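How I applied for a records job at Aguiar

I spent most of October applying for a records clerk job at Aguiar College, and a few people have asked how the hiring process works there. I'm writing it down while I still remember the order of things.

The opening was for one person on a fixed contract. The college posted later that 154 people had sent in files. Mine was a resume, two letters and a copy of my transcript, all uploaded through a site called Vovow. It logged me out twice and I had to type my work history again.
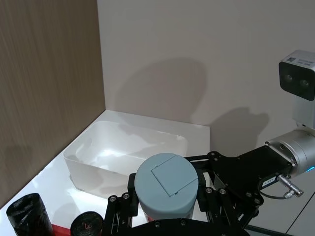 The written test

They invited 17 of us. We sat in the Titus Building at 8 in the morning, with no phones and no calculators. The first part was filing rules and basic math. The second was a letter to a student whose fee payment had been posted to the wrong account. I ran short on time and left out the closing paragraph.

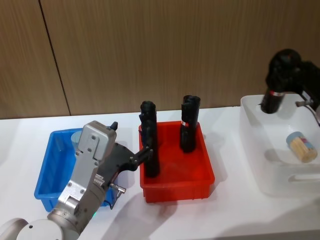

Bins on the white table, wood-grain wall behind.

My study guide was an old Virkus workbook, 584 pages, bought used. I got through roughly half of it. The chapters on alphabetizing and date formats helped. The typing chapter did not, because the test was all on paper.

The interview

Mine was the next afternoon and lasted 20 minutes. Three people asked questions from a printed sheet. They wanted to know how I handle a line at the counter, whether I could work late during registration, and what I would do if a supervisor asked me to skip a step. I said I would ask for it in writing. One of them wrote that down.
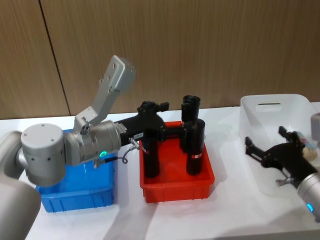
Blue, red and white bins in a row.

Results went up on the staff page by file number, no names. Mine was 1,334 and it was on the list for the last round, a skills check at a computer.
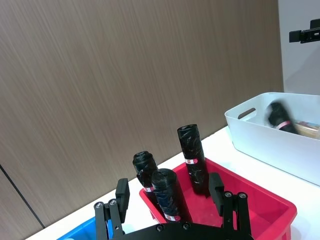
That round was entering student records from paper forms into a spreadsheet. I made one mistake that I know of, a birth year. I have not heard back yet. The email said to allow three weeks, and it has been two. If you are applying in the spring, bring your own pencils and a sweater. The test room was cold.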